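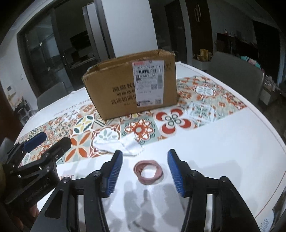 What is the best way to keep rubber bands from perishing?
Store them somewhere cool, dark and dry, in a closed tin or a bag with the air pressed out. Sunlight does most of the damage, and the windowsill is where most people keep them.

What is this page?
The household questions people send in to Drilonlow, which repairs, rehomes and gives opinions on the things that collect on kitchen and dining tables: parcels, tablecloths, towels, bands, string, and the box you are keeping because it's a good box. Kálmán Boros answers the questions on packaging. Tyyne Lappalainen answers anything involving cloth and has been known to edit Kálmán's answers as well.

My rubber bands have gone sticky. Can they be saved?
They can't. Once a band goes tacky the rubber has begun to break down, and dusting it with talc only gives you a sticky band with talc on it. Throw it out before it bonds with its neighbours. If it has already stuck itself to paper, put the paper in the freezer for an hour and lift the bits away with a fingernail.

Are coloured bands weaker than the plain tan ones?
Colour tells you very little. What matters is how much of the band is rubber and how much is filler, and a cheap band can be any colour it likes. Pull one to twice its length and let go. A decent one goes back to where it started. A poor one comes back longer and slightly embarrassed.

How should I store a lot of them together?
In a loose coil or a shallow heap. The large rubber band ball is a fine hobby but a bad cupboard, as the bands in the middle spend years under tension and snap when you finally reach them. Kálmán had one the size of a grapefruit and would rather not discuss it.

Can I use them on food packets?
On the outside of a packet, certainly. Keep them off bare food, and off anything going in the oven. They also mark silver, so don't bundle the good forks with one unless you want a black stripe across every handle.

Which way up should I open a cardboard box?
Whichever way lets you slit the tape. Run a blunt blade along the seam, shallow, with the point angled away from whatever you paid for. Tearing the flaps open by hand is quicker and very satisfying, and it takes a good deal of strength out of the top of the box, so do it only to boxes you don't mean to use again.

I've already torn the flaps. Is the box finished?
It depends on the crease. If the tear is in the flat of the flap, tape both sides and carry on. If it runs into the fold, the flap won't hold a stack, and the box should retire to holding light things on a shelf: towels, wool, Christmas paper. It can live a long while in that job.

Do I need to take off the old shipping label before I reuse a box?
Take it off or cover it completely. Any barcode or square code still showing can be read by a sorting machine, and your parcel will set out confidently for somewhere it has already been. A hairdryer on warm softens most label glue in a minute or so. Peel slowly from one corner. If it brings the top layer of card with it, stick a fresh label over the wound.

How many boxes is it reasonable to keep?
Tyyne says three, nested. Kálmán's loft was last measured at 19, and he considers this a working minimum. We suggest keeping one small, one medium and one that fits your most awkward relative's birthday present.

Should I unpack parcels on a tablecloth?
Plenty of us do, and the cloth usually survives. Cardboard sheds fine brown dust, which shakes out of doors easily enough, but a box that has been on the floor of a van leaves a grey square on anything white. Put a towel or some newspaper down first. A printed border will hide a lot, and the plain part of the cloth will hide nothing at all.

How do I wash a printed tablecloth without losing the colours?
Find out what it's made of before anything else. Printed cotton goes in inside out at 20 degrees with a colour detergent, no bleach, and dries in the shade. Wipe-clean cloths want a damp sponge and mild soap, and no machine. Reds are the ones to watch. Dab a hidden corner with a wet white rag, and if the rag turns pink, wash the cloth on its own.

What size cloth do I need for a round table?
Measure straight across the top and add the drop twice. A table 80 centimetres across with a drop of 20 all round wants a cloth 120 across. A square cloth on a round table is perfectly respectable, but the corners hang lower, and chairs will catch them.

My white towels have gone stiff at the edges. Why?
Hard water, too much detergent, or both. Wash them once with half the usual powder and no softener, shake them hard while damp, and pull a shaped or scalloped edge back into line with your fingers before it dries. Leaving one crumpled on the table and hoping is the Boros method.

Does Drilonlow take old tablecloths and boxes?
Clean cloths in any condition, yes. Tyyne cuts the worn ones down for napkins. Boxes we no longer accept, by order of Tyyne, though Kálmán can sometimes be found at the side door before nine.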